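Notebook - Room 7, Brophy building
26 April 2024
Entry by: Evelien Meijer. Copy to: Renata Arancibia, Hamish Yule

The desk in Room 7 is to be cleared for the surface inspection requested in March. Work began with the two thick paperbacks, which were overlapping in the middle of the desk, the blue one partly over the orange.

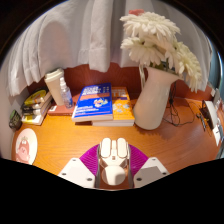
Both titles are to be entered on the loan sheet before shelving. Mr. Medina holds the sheet and will confirm the return date. Shelf 18 has been reserved for paperbacks - larger volumes go to shelf 21.
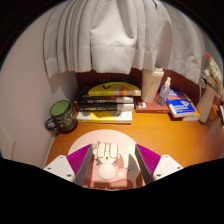
Liquids remain the main concern for the finish. The existing rule permits lidded drinks only, and it should be applied to mugs as well. The tumbler and the spray bottle are both standing on the reddish-brown book, and each is to be moved to the side table before any book is lifted. The stack of four beside them may be carried in one trip.

Outstanding: inspection form, felt pads, hem of the curtain (refer to H. Yule).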